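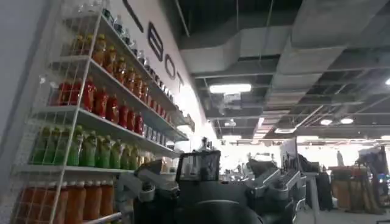
Every drinks company we have ever bought from has an About page, and most of them say the same thing: passion, quality, a founder with a dream. We don't trust those pages much, so we've tried to write one that tells you what Kallero does and where we think our own trade oversells itself. We stock drinks shelves in workplaces, schools and small shops in and near Stonadstead. We bring the shelving, we fill it, we come back and fill it again. Our standard setup is a white wire unit with the bottles grouped by color, a red row, a green row, an amber-yellow row and so on, one kind to a shelf. You will hear sales people claim that color blocking "drives engagement." We have never seen a number behind that claim that we believed. We do it so a person walking up can find what they had yesterday, and so our driver can see which row is short without reading labels.

Who we are

Kallero was started by Mehrangiz Ansari, who spent years buying for a food wholesaler before she got tired of hearing the word "curated." She ran the first route herself out of a rented unit on Gevevbridge, and she still signs off on every new drink we carry. She is hard to impress. A supplier once sent her a tea that was supposed to improve concentration, and her reply was that it tasted fine and she would list it as tea.

There are 18 of us now. Most of us drive, load or do both. We have no brand ambassadors and we don't have a wellness lead, although we have been told by two separate consultants that we ought to.

What we do

We look at your space, put up one or more open shelving units and agree on a list of drinks with you. A driver visits on a set schedule, pulls older bottles forward, fills gaps from the back and takes away anything near its date. You get a plain statement of what came in and what went out. Last year we made 1,925 restocking visits, which sounds like a lot until you compare it with the national firms. We mention it mainly so you know we aren't doing this out of a garage.

People ask why we don't use refrigerated cabinets. Some sites need them and we will tell you if yours does. Plenty of sites don't. A cabinet costs money to run all night, it hums, and when the door seal goes you are paying to cool the hallway. Bottled water and tea keep perfectly well on a shelf, and anyone who wants them cold can use the fridge you already own. We lose some sales by saying this.

We aren't sold on touch screens, either. We tried a tablet ordering system from a company called Dehghan for one season. It worked, mostly. It also needed charging, updating and explaining, and at the end of the season people were still leaving notes on the shelf. We went back to the notes. If a better system comes along we'll look at it, but somebody will have to show us it saves time for the person drinking the tea and not only for the person reading the report.

How we choose drinks

Mehrangiz and whoever is in the office taste everything first. We check the price against what you would pay at the supermarket, and if ours is silly we don't list it. Words like "natural" and "clean" on a label don't count for or against a drink. Sugar content does get written on our product list, in the same size type as everything else.

New drinks get a trial of 20 days at a handful of sites. If they sit, they go. We have been wrong often, including about a ginger drink that half the office swore would be the hit of the winter. It moved in November and then not at all. We drank the rest ourselves.

What we won't promise

We won't tell you that a drinks shelf will make your staff happier or bring people together. Maybe it does. People do stand near it and talk, but they also stand near the printer. What we can promise is that the rows will be straight on the day we visit, that the dates will be good, and that if your order is wrong we fix it on the next run at no charge.

We don't do long contracts. You can stop with 20 days' notice, and we collect the units ourselves. A few customers have left and come back, and a few have left and stayed gone. We can give you the phone numbers of both kinds, with their permission, if you want to hear how it went.

If you would like a visit, call or write to the office. Tell us how much wall you have and how many people pass it in a day. A guess is fine.

Filed under: About Kallero, Workplace Drinks

Contact us | © Kallero, Stonadstead | Back to top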